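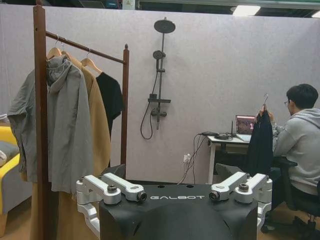
Demonstration teaching is a way of getting a robot to do a job by having a person do it first, usually many times over. The person may push the robot's arms through the motion by hand (hand guiding) or steer them from a distance (remote control, or teleoperation). The robot's joint positions and camera views are recorded, and a program is fitted to the recordings.

Supporters describe the method as teaching. The word is generous. What gets stored is a set of movements tied to camera views, and a robot that copies them well in one room may fail when the rack is moved a short distance.

Clothing tasks
Garments on hangers are a common choice, partly because cloth is hard to model in advance. A typical exercise uses a clothes rack, a few coats and shirts, and a two-armed robot that has to carry a hanger to or from the rail. The hook is thin, the grip has to be firm, and the garment swings. Published clips tend to show the good attempts.

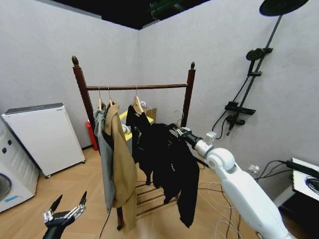

Collecting demonstrations
Sessions are slow. A Stanport project on hanging and folding logged 2,293 attempts, of which 263 were thrown out for dropped garments or bad camera data. The operators worked in shifts of 2 hours. The project's summary, posted in April, called the process "low effort" — a claim that leaves out the people resetting the clothes between attempts.

Operators also differ. One lifts a hanger straight up, another tilts it first, and a program trained on both may settle on a motion that neither would use. Some groups write strict rules for how each task is done. This makes the recordings cleaner 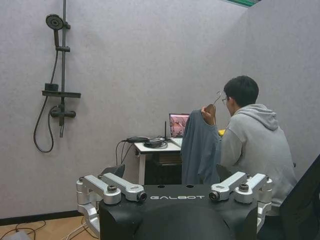
and also narrower, so the robot sees fewer of the small mistakes it will later have to recover from.

Criticism
Success rates are rarely comparable. Wirkach counts a trial as passed if the hanger touches the rail; Brusby requires it to stay there for 24 seconds. The Oyewole test, meant to settle such differences, has seen little use outside the group that wrote it.

See also
Hand guiding
Remote manipulation
Cloth handling

Last edited Mar 12, 2026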